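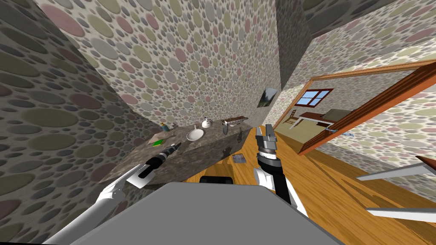
Skander

The landlord didn't want to be named, so I won't. She runs a small building for the Wustlow company, 3 floors, and she's been renting to strangers for most of her adult life. We talked in her kitchen. Coffee, bad chairs, phone ringing the whole time.

First question, what do people get wrong when they rent? "They don't read," she said. "I hand them two pages. Two! They sign and ask me where to put the trash." She laughed at that. Then didn't.

Deposits are her big subject. She had 336 dollars in dispute last May with a tenant over a burned counter, and it went on for weeks. "I kept every receipt. He kept none. You tell me how that ends." It ended with them splitting it — she still sounds mad.

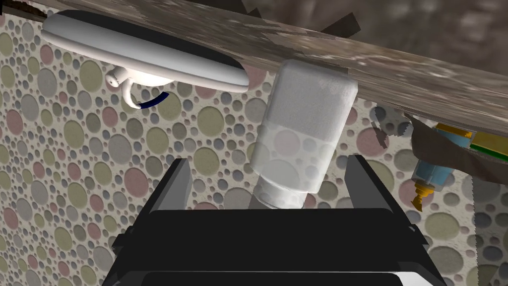

She also thinks people wait too long to report leaks. A drip under the sink, they put a bowl there, they forget. "Call me the first day. I'm not going to yell. I yell on day thirty." The worst one was on Urka Street, her old building, where the water got down to the neighbor's closet and ruined teh winter coats.

Rent went up 261 dollars a year on the biggest unit. She knows how that sounds. Taxes, she says, and the boiler.
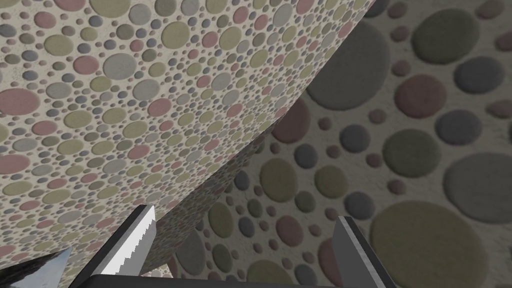 Moving out is where friendships die, according to her. She wants an empty place and a clean one, and she'll walk it with you if you ask. Most dont ask. Busy surfaces fool people, she says, something like those flat round and oval stones in olive, pink and slate blue on a beige ground. "You wipe it, it looks fine, you leave. Then I come in with a flashlight." Her advice was to bring your own flashlight.

Phone again. She took it this time, plumber, and waved me out.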